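Hurkeo Hand-Held Gripper: Pads, Wedges and Markers
Tomeo Equipment
Setup and care page, updated 21 April 2023

The Hurkeo is a two-finger gripper carried in the hand and used to record everyday handling work. A wide-angle camera looks out over the fingers. Each finger has a black housing, a square marker, a textured pad and a translucent orange wedge behind the pad. The two fingers mirror each other, but the parts are not interchangeable from side to side. Order left and right separately.

What is supplied
Gripper body with handle and trigger
Left and right finger housings
One set of textured pads, fitted
One set of orange wedges, fitted
Spare marker sheet
Hex key and screw pack
Soft brush
Camera mount (camera sold separately)

Before first use
Check that both fingers open fully and close without rubbing on the rail. Squeeze the trigger 5 times with nothing between the pads. The travel should feel the same each time. If one finger lags, loosen the rail screws a quarter turn, close the fingers, and tighten again from the inside screw outward.

Look at the markers next. They must lie flat and be free of scratches, tape and fingerprints. The software reads finger opening from the distance between the two markers, so a lifted corner will show up as a wrong width in the recording. Replace the marker if a corner will not stay down.

Fit the camera and tighten the mount by hand. With the fingers spread, both markers should be in view. The fingers come up from the bottom of the picture and the object to be picked up sits between the pads.

Setting the opening
Place an upright object on the table and bring the open fingers to either side of it. A bottle works well. Lower the gripper until the pads are level with the widest part of the body, then close slowly. Both pads should touch together. If one touches first, the rail is off center and needs the adjustment described under "Finger lag" below. 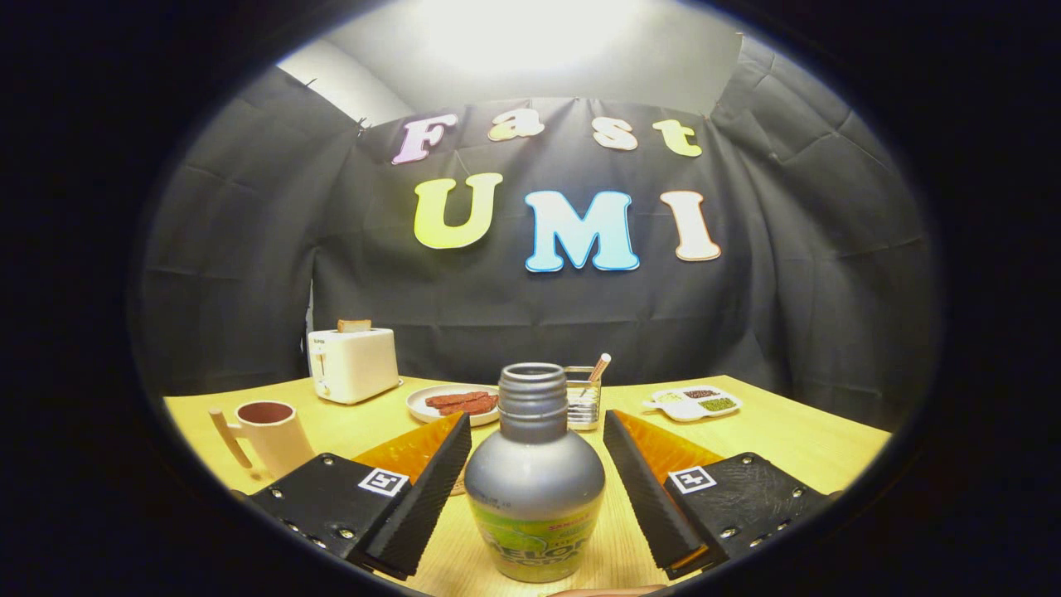 Can the pads be washed with soap?
Mild dish soap and lukewarm water are fine once the pads are off the gripper. Rinse them well and let them air dry before refitting. Do not use alcohol or solvent cleaner on the pads or the wedges.

Routine care
Brush crumbs and dust out of the pad texture at the end of each session. Food work needs more attention, as grease fills the texture and the pads start to slip. Wipe the housings with a damp cloth. Keep water away from the screws and the rail.

Check the housing screws every 200 cycles during the first week and at each pad change after that. They should be snug. Overtightening will crack the housing around the screw hole, and a cracked housing has to be replaced.

Changing pads and wedges
1. Open the fingers and lock the trigger.
2. Remove the pad screws. Keep the left and right screws apart.
3. Slide the pad off toward the tip.
4. Lift out the orange wedge. Look for splits at the thin end.
5. Fit the new wedge with the thin end toward the tip.
6. Slide the pad back on and start all screws by hand before tightening any of them.
7. Unlock the trigger and repeat the opening check.

Change pads as a pair. A new pad against a worn one will turn round objects as the fingers close.

Finger lag
Lag usually comes from dirt on the rail. Brush the rail first and test again. If the lag is still there, loosen the rail screws and set both fingers against the center stop. Tighten and test. Do not oil the rail. Oil holds dust and will make the problem worse within a few days.

Width reading jumps
Check the markers for glare. Strong overhead light on a glossy marker can wash out the pattern. The matte markers on the spare sheet are the better choice under bright lamps. Run the Goralix calibration routine after any marker change, with the fingers fully open and then fully closed.

Spare parts
Pad pair, textured
Wedge pair, orange
Marker sheet, matte, 6 markers
Housing, left
Housing, right
Screw pack

Specifications
Weight without camera: 950 g
Fingers: two, mirrored
Drive: manual trigger
Calibration software: Goralix

Service
Send grippers for repair with the camera removed and the trigger unlocked. Include the serial number from the underside of the handle and a short note on the fault. Mark the parcel for the Dambrauskienė workshop.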